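Desk clear-out, day two, and I'm finally down to the small stuff, the bits that have been drifting around the tabletop since August and never got a proper home of their own!

The gray CAMPUS pouch goes in the white mesh basket (I do love a rounded pouch, they tuck in anywhere) and the black stapler can stay out beside it for now, as I still have 27 handouts to get through for the Beder evening class.

Chargers next, wish me luck. After that it's the clothes under the rack, and I may need a very large cup of tea and some moral support before I start on those.

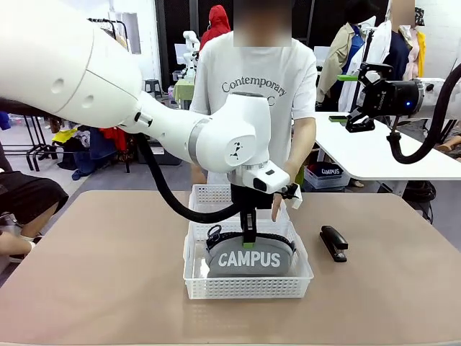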